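Why Did the Robot Drop the Bowl?
A Why-Does-It-Do-That page for curious kids, by Afia Bawa

If you have ever tried to pick up a bar of soap in the bathtub, you already know something that robot builders spend years and years learning. Holding on to things is hard! You squeeze, it slides, you squeeze harder, and whoops, off it shoots across the water. Your hand gets better at this without you even thinking about it. A robot has to have every little bit of it worked out ahead of time, and sometimes one of those little bits goes wrong.

At the Kostwood workshop in Windberg there is a robot arm that the people who work there call Daly. Daly's job one September was to practice lifting kitchen things and setting them down again, very gently, the way you would if your grandmother were watching. Daly had done well all morning. Then, on the ninth try after lunch, a bowl slid right out of its grip and rolled off onto the floor. It didn't break, I am happy to say, but Yaa Arthur, who looks after the arm, pushed the big red stop button straight away and everyone took a step back.

Why stop everything for one dropped bowl? Well, a robot that drops something once may drop it again, and next time it might be heavier, or there might be a foot underneath. So the rule at Kostwood is a simple one: stop first, and go looking for the reason after that.

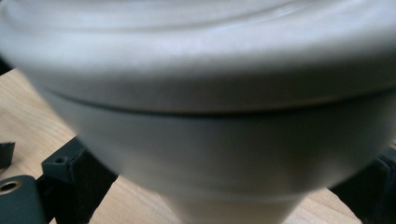
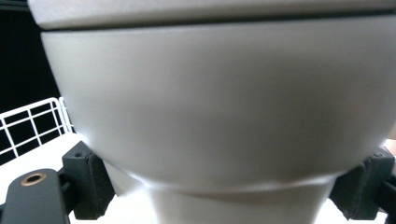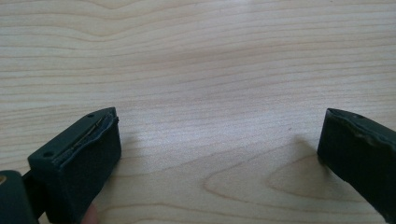 Now we come to the part of a robot that does the holding, and it is called a gripper. Many grippers have two fingers that close toward each other, a bit like your thumb and pointer finger when you pick up a pea. Hard plastic fingers would be slippery on a smooth dish, so builders cover the insides with something softer and grippier, and those covers are called pads. Look at the left finger over the wooden tabletop in the last picture and you will see a thick rubbery pad coming away from the block behind it, with a gap along the top and little frayed bits sticking out. A pad like that can't do its job properly. When the finger squeezes, a loose pad can slide a little over the hard part underneath, and whatever the robot is holding slides along with it. It is just like running in shoes that are too big for you - your foot goes one way and your shoe goes the other!

Pads come loose for plain old ordinary reasons. Glue gets tired. Rubber gets rubbed, over and over, in the same spot. Dust sneaks in under an edge, and once an edge has lifted it tends to keep on lifting.

Yaa and her friend Fuseini Ametepe fixed Daly this way. They switched off the power and waited, so that the arm couldn't move while their hands were near it. They peeled off the old pads, both of them, and cleaned away the old glue, which took ages and smelled funny. Then they stuck on new pads and left them to dry for eight hours. The next morning Daly lifted a soft sponge first, then a plastic cup, and only then a bowl.

They also made a new habit. Before Daly starts work, somebody looks closely at each pad and gives it a gentle push with a thumb (power off, remember!). If it wiggles, it gets changed.

Try it yourself: put on a pair of loose, woolly mittens and pick up a plastic cup. Now try with bare hands. Which felt safer? Ask a grown-up to try too, and see if they agree with you.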